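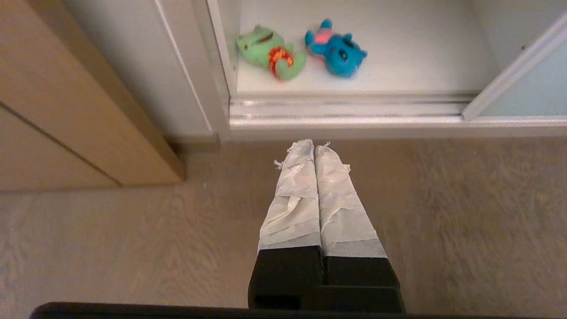

Two toys, one gripper, and a rail in the way. The view from the wrist at Ginham.

Home Features Columns Back Issues Subscribe

The Longest Six Inches in Robotics

Marjan Yazdani has spent most of December arguing with a planner about a stuffed animal. The planner is called Rokulmont, it lives on a server under her desk, and on Monday afternoon it was convinced that the best way to reach a green plush toy in a white cabinet was to go through the cabinet.

"It's very sure of itself," she says. "I was like that in grad school."

The trouble is the rail. It runs along the front of the compartment, stepped and shiny, and the light comes off it in streaks. To a person, that's a rail. To the depth code it is a patch of bad numbers, and the old version of Rokulmont treated bad numbers as open air. Finn Wendt, who wrote that part, describes the decision as "optimistic."

His fix was to make missing depth cost something. Now the planner can still cross a blank patch, but it has to pay, like a driver on a toll road, and it usually finds that going over the top is cheaper. The team replayed 1,205 logged reaches through the new code. In 1,196 of them the path cleared the rail. Wendt would rather talk about the other nine — he has them in a folder named "shame."

Then there is the question of which toy. The green one and the blue one sit almost touching, and the segmenter likes to merge them into a single animal with a red collar and too many limbs. Yazdani raised the frame rate to 30 and let the labels vote over time. The monster now shows up less often, and she says she misses it a little.

The next build goes to the Testmont group after the break. It still plans through the sliding door on occasion.

Contact the editors | Copyright Gallardo Magazine | Back to top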